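Wrist camera lag vs. joint state: grasp lands short on moving approach

Forum: Manipulation / Perception and Control
8 replies

oltus_dev

Setup is a 7-axis arm, parallel gripper, one wrist camera, no external camera. Task is pick from a table and place into a perforated basket. Policy outputs end effector deltas, low-level controller runs joint impedance. This is the wrist view over the basket:

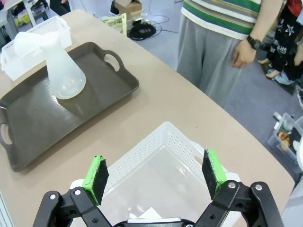 Static tests are fine. If I stop the arm, wait, grab an image, compute the target and move, the fingers close where they should. If I run closed loop with the arm moving the whole time, the grasp lands short along the direction of travel. The error grows with approach speed, so I read it as latency and not calibration. I recalibrated hand-eye twice anyway and the transform did not change in any way that matters.

What I have now: image callback fires, I look up the latest joint state, run forward kinematics, transform the target into base. Joint states come in at 200 Hz. Is there a standard way to fix this, or do people just tune a constant?

kp_overdamped

"Latest joint state" is your bug. The image was exposed some time before the callback fires. You are pairing an old image with a new pose. Keep a ring buffer of joint states with timestamps and interpolate to the exposure time, then run FK on that.

oltus_dev

The driver stamps the image on arrival at the host. I don't have exposure time.

kp_overdamped

Then measure the offset. Move one wrist joint in a slow sine, track any fixed corner in the image, cross-correlate the image motion with the joint velocity. The peak gives you the delay. Do it at a few exposure settings, the number moves when auto exposure is on. Better to turn auto exposure off.

frame_id_base

Agree on the buffer, disagree that a measured constant is good enough. USB transport jitters, and it jitters more when the machine is also running inference. A constant removes the mean and leaves the spread. If the camera has a hardware trigger, use it. We moved to triggered cameras on the Mavton cell and deleted a page of compensation code.

kp_overdamped

For a tabletop pick the spread is small next to the mean. Hardware trigger is the correct answer if you are buying cameras. He already has one.

rivas_tooling

Question on the perception side before everyone rewrites the time sync. What is the target for the place step? That basket is rows of identical square holes. If you are tracking local features on the wall, matches can slip by one hole and the result looks like a clean offset in one direction. We had this with the Rivas tracker. It passed every residual check because each match was good, just matched to the neighbor.

oltus_dev

Place target is the basket rim, from a segmentation mask, center of the fitted rectangle. No feature matching. There is a second basket in the same view at the far left corner of the table, with the flask in front of part of it. The mask does sometimes jump to that one. I gate on distance from the previous center and that seems to hold.

rivas_tooling

Gating holds until the first detection is the wrong one. I would initialize from a known region in base coordinates and then gate. Also, the flask on the tray is frosted plastic, so if you add depth later, check what it returns there before trusting it.

frame_id_base

Mask out the fingers too. The pads have lime green edges and stay in nearly the same pixels, so a fixed mask per gripper opening is enough. People standing at the table are a different matter. Anything that estimates motion from the full image will pick up a shirt moving on the right side and call it camera motion. That includes the sine test above if you use dense flow.

kp_overdamped

Fair. Use a printed target for the sine test and have everyone step back. Track only the target corners.

oltus_dev

Ran it Friday with a printed target, exposure fixed. The correlation peak is sharp and repeats between runs. Put the joint buffer in with linear interpolation and shifted the lookup by the measured delay. The short grasp is mostly gone at normal speed. At full speed there is still some error, and it now goes both ways, which fits what frame_id_base said about jitter.

frame_id_base

Log the host arrival interval next to the grasp error. If they line up you have your answer. Pinning the camera thread to its own core is free and worth trying first.

poston_user

Reading this with the same problem on the Poston stack. Note for anyone copying the fix: check that your joint timestamps come from the controller clock and that the offset to the host is being estimated. Ours drifted overnight and the compensation made things worse by morning.

oltus_dev

Mine are controller stamped, offset estimated once at startup. I'll change that to a running estimate and pin the thread. Will post the interval log when I have a full set of runs – probably not before July.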